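## 3. Avant de prendre la pince en main

Ce chapitre reprend les règles que nous appliquons chez Drorosier chaque fois que la pince à main Ronow sert à proximité d'un bras robotisé. Elles sont un peu strictes, nous le savons bien, mais on s'y fait vite — et vos collègues vous en sauront gré !

1. Mettez le bras à l'arrêt et verrouillez la commande avant d'entrer dans sa zone de travail. Une simple pause logicielle ne suffit pas.
2. Passez un chiffon sec sur le plateau, puis sur les deux patins de préhension. N'utilisez jamais de solvant.
3. Vérifiez le serrage des vis des patins à la clé de 2, sans forcer.
4. Ouvrez et fermez la pince 3 fois à vide, tranquillement, en regardant si les deux doigts restent bien face à face.

> **Attention :** gardez les doigts (les vôtres !) hors de l'espace compris entre les patins pendant toute la vérification.

Prenez ensuite un instant pour regarder autour de vous, au-delà de la table. On pense volontiers à l'outil que l'on tient et beaucoup moins aux câbles que l'on va enjamber en reculant.

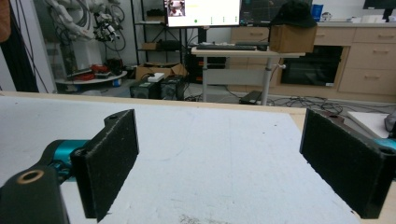
*Fig. 2 — Les deux patins face à face au-dessus du plateau blanc ; au fond à gauche, le bras robotisé.*

5. Repérez les câbles posés au sol et rangez le long du mur ceux qui traversent votre passage.
6. Annoncez à voix haute que vous commencez, et attendez la réponse de la personne qui surveille le poste.

**Remarque :** si un patin se décolle ou si son revêtement s'effrite, remplacez toujours la paire complète (référence 118 au catalogue). Deux patins d'usure différente serrent de travers, et l'on perd ensuite un temps fou à chercher un défaut de réglage.

Pour toute question sur ces consignes, adressez-vous à Carmela Miranda ou à Benoît Renaud. La remise en service du bras est décrite au chapitre suivant.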